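3 min read · 48 shares

Come and stitch the Vodham Cloth with us

We're looking for people to help make a very large embroidered map of Vodham and Viltham, and you don't need to have picked up a needle since school. If you can thread one (or will sit next to someone who can) we'd love to have you!

The map will be made up of 83 squares, each showing a place that somebody here cares about. So far we've been promised the ford, the old bakery, both bus shelters and a pear tree in Lehtinen Lane that apparently everyone under forty has fallen out of. There is still plenty of room. Bring us your allotment, your chip shop, the gate where you always stop to get your breath back.

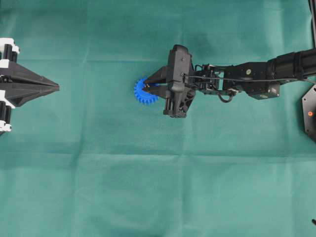 Teal-green cloth, fold lines and all.

What we're asking for

One square per person, or one between two if you'd like to share. You'll have from our first meeting in August until the clocks go back, and most squares should take a few evenings a week over that time. We'll give you fabric, thread, a hoop and a needle. Simple running stitch is fine. So is something wildly fancy, and I'm secretly hoping for a few of those.

We also need four people to join the squares together, which is fiddlier work and does call for some sewing experience. There's a £31 thank-you for each joining day, plus lunch.
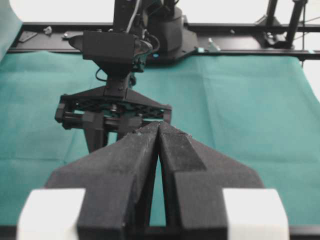

Two white blocks and a glimpse of teal.

Sessions are at Viltham Reading Room, 7pm to 9pm, with a daytime group if enough of you ask for one. The room is step-free and has decent lamps. Under-16s are very welcome with an adult. You can work at home the whole time if evenings out are difficult, and we'll drop your pack round.

I've wanted to do this ever since I found a hand-drawn parish map in my aunt's loft, with her whole street inked in
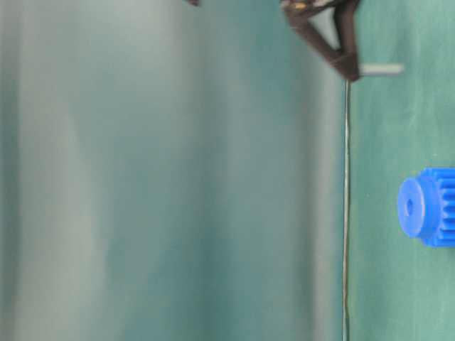
and every neighbour's name written beside their door. Names are welcome on your square too, as long as the people are happy with it.

To take part, leave a note at the Reading Room desk with your name, the place you'd like to stitch and a second choice in case someone has got there first. No samples needed.

Niloufar Taheri
Vodham Cloth

1121 views

3 comments

Devoter
Can I have the weir please? My second choice is also the weir.

Jan P
Is left-handed help available? Gave up on French knots years ago.

Niloufar Taheri
Jan, yes, I'm left-handed myself. Come along!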